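Marble tabletop

A marble tabletop is a horizontal furniture surface cut from marble or finished to resemble it. The term is used loosely in the furniture trade and covers solid slabs, thin stone bonded to a backing, cast resin mixtures, and printed or laminated boards with a veined pattern. Black grounds with white veining are among the most widely copied designs.

Composition

Marble is a metamorphic rock formed when limestone or dolomite recrystallizes under heat and pressure. The main mineral is usually calcite. Dark color in black stone comes largely from carbon-bearing material in the original sediment. White veins are fractures later filled with calcite. Many stones sold as black marble are, in the geological sense, dense limestones that take a polish.
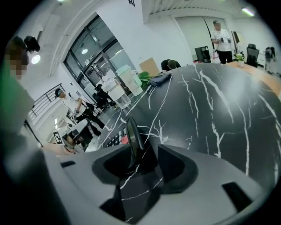
White veining on a black tabletop.

Veins may run in parallel, branch, or cross at steep angles. In natural stone they continue through the thickness of the slab and can be traced on a cut edge. In a printed surface the pattern stops at the top layer, and the edge is covered with a separate band or painted. Repeats in the pattern are another sign of printing, although on a small table a single print may be wide enough to show none.

Manufacture

Blocks are cut into slabs with a gang saw or diamond wire. The slab is then calibrated to an even thickness, filled with resin where cracks are present, and polished with successively finer abrasives. Round tops are cut by waterjet or by a bridge saw followed by edge grinding. A glass fiber mesh is often bonded to the underside to limit breakage in transit.

The Brorska pattern, introduced by the furniture maker Hiebert, is a round top with a reinforced underside and a central steel column. The version for shared work areas was tested by Elie Masri under a static load of 300 kg applied at the center and 54 kg applied at the rim. Catalog number 2610 refers to the black finish.
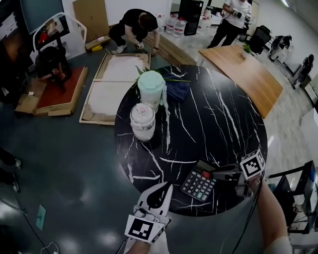 Round tops have no corners, so seating positions can be changed without moving the base. Usable area per person is smaller than on a rectangular top of the same width. A pedestal base leaves legroom free but must be wide or heavy enough to resist tipping when weight is placed near the rim.

Care and damage

Calcite reacts with weak acids. Lemon juice, vinegar, wine, and soft drinks dissolve a thin layer of the surface and leave a dull mark known as an etch. Etching is separate from staining, in which a liquid enters the pores and changes the color of the stone. Sealers slow staining but do not prevent etching. 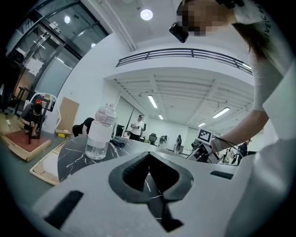 Cleaning is done with water and a neutral soap. Abrasive powders scratch the polish, and the scratches are more visible on black grounds than on white ones. Light etching can be removed with a polishing powder; deeper damage requires regrinding.

See also

Engineered stone
Scagliola
Terrazzo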